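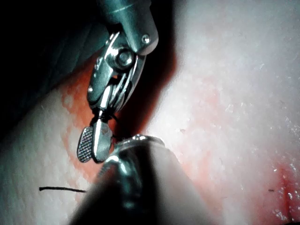 The Setenden is a bank of lockable letterboxes for flats, shared yards and small office buildings, and we've been looking forward to putting it on the site since the first sample came in from Seler. It takes the post for 10 households in one wall-mounted unit, with a separate door for each. The hinges are the part we keep showing people. If you like small metalwork done well – a polished stainless-steel joint turning on a round pivot pin, a screw head sitting flush with the metal around it – you'll enjoy opening and closing these doors far more than you'd expect to! Each one swings on a single stainless pin, top to bottom, and stays where you leave it while you sort through your letters.

## What it's like to use

Post goes in at the front through a wide flap, big enough for a large envelope without folding. The flap has a soft closer, so it doesn't clatter at six in the morning (the people in the ground floor flat will be glad of that). Behind it there's a sloping guard that keeps hands out and lets the letters slide to the back.

Underneath the ten letterboxes is a shared parcel locker. Your postie puts the parcel in, turns the dial and drops the key through the right flap. You open the locker with it, and the key stays in the lock until you shut the door again. No app, no batteries, no wifi.

## Details

- Doors: 10, each with its own lock and two keys
- Parcel locker: 26 litres
- Body: powder-coated steel, in grey, dark green or post-box red
- Hinges: stainless steel
- Name plates: slide in from behind, so they can't be pulled out from the street
- Fixing: brick, block or timber wall, bolts in the box
- Made by Seler at their Trarnov works

Seler ran the flap through 2000 openings on the test bench in March before they signed off the closer, and they've sent us the worn one to keep on the counter. Come and have a play with it.

## Fitting

It's a two-person job, as the unit is heavy before the doors go on. Hang the back plate first, check it with a level, then lift the body on to the hooks. If the wall isn't flat, ask us for the packing strips.

Guerra can fit it for you if you're within their area – choose "with fitting" when you order and they'll ring to agree a day. Spare locks, keys and name plates are on the Setenden parts page.

Page updated Tue 8 April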